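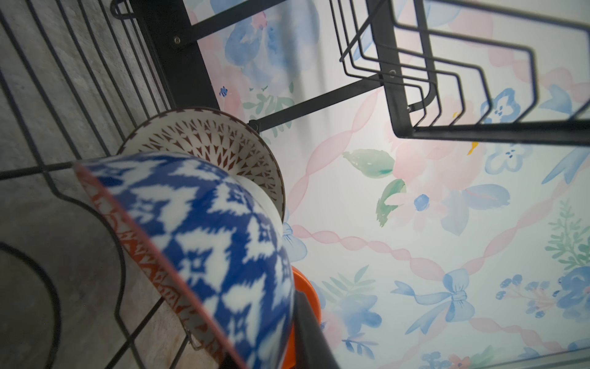 Home | Workshop Visits | Teardowns | About | Contact

I'd been nagging the technician at Funora for an interview since early October, and when I finally got out to the Fraser workshop the first thing I was told was to keep my bag off the bench. Fair enough! The cell in question is called Trullitz (no idea why, I asked and got a shrug). It's a pair of arms on a rail with a dish rack in front of them, and I wanted to know what it takes to keep the thing in working order day after day.

"Mostly it's screws," the technician told me. "People come in wanting to talk about software and I'm standing there with a hex key."

The morning starts with the rail. Each arm base sits on a plate bolted to the aluminium, and every bolt gets a paint-pen line across the head so you can see at a glance if it's crept. There are 7 things on the morning sheet and the rail takes up the first three. I was allowed to have a go and got told off for leaning on the arm.

"Don't use it as a handrail. You'll be the reason I'm re-homing it all afternoon."

The dish rack gets nearly as much attention, which surprised me. It's just a black wire rack, the sort you'd have at home, with screws holding the upper section up. But if one of those works loose the plate section droops a bit, and then every position that was taught against it is off. "I spent a whole day chasing a calibration fault," the technician said, "and it was the rack. I check the rack before I check anything clever now."

Fingers are the other big one. They wear where they meet the crockery, and glazed bowls are slippery customers, so the contact faces get a wipe every morning and a proper look under a lamp once a week. The spare sets come from Dorkovari. The last set was swapped at 3465 cycles, earlier than planned, after one finger had picked up a nick along its edge. I asked whether you could just sand it out.

"You can. Then you've got one finger thinner than the other, and you'll wonder why everything's being held crooked." 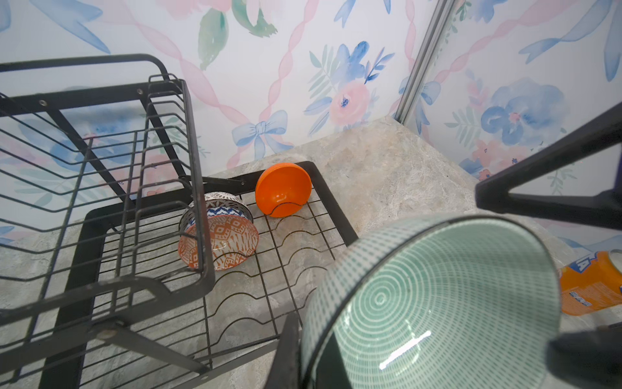

Cables, cables, cables

You could tell this was the favourite subject – the kettle went on. The wrist cameras each need a lead that gets from the base up to the very end of the arm, through every bend, without snagging or pulling tight. Too short and it tugs on the connector. Too long and the loop hangs down where the work is.

"I set the loop with the arm stretched right out, then I fold it up as small as it'll go and look again. If I'm happy both times I tie it off. If I'm only happy once, I start over."

The worst repair so far was a lead that failed only when the wrist was turned a certain way. It took 53 tries to get it to drop out with a meter attached. The fix was a new connector and a gentler bend, and the whole job was done by lunch once the fault had been found. There's a fault book on the shelf, a real paper one, with 206 entries in it, and I'd say a good chunk of the pages I flicked through had the word "cable" on them somewhere.

Before leaving I asked what gets done last thing. Arms parked, power off, bowls washed by hand in the staff kitchen (yes, really), and a note in the book even if nothing went wrong. "Especially then," said the technician. "I want to know what a good day looked like."

I'm going back once the new fingers are on, and I've promised to leave the bag in the car. 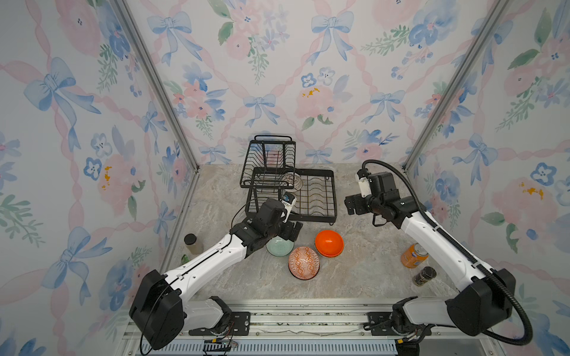 Anonymous, November 3, 2020: The paint-pen trick is a beauty, we do the same on our rail. Pick a colour that isn't the one the factory used though, or you'll end up trusting a line somebody else drew.

wirestripper: Did they say what they tie the camera leads off with? Zip ties chewed through the jacket on ours and we've gone over to hook-and-loop.

Site author, replying to wirestripper: I didn't think to ask, sorry! I'll put it on the list for next time.

Anonymous: Would've liked more on the calibration. Good read otherwise. I've got a rack fault of my own to go and look for now.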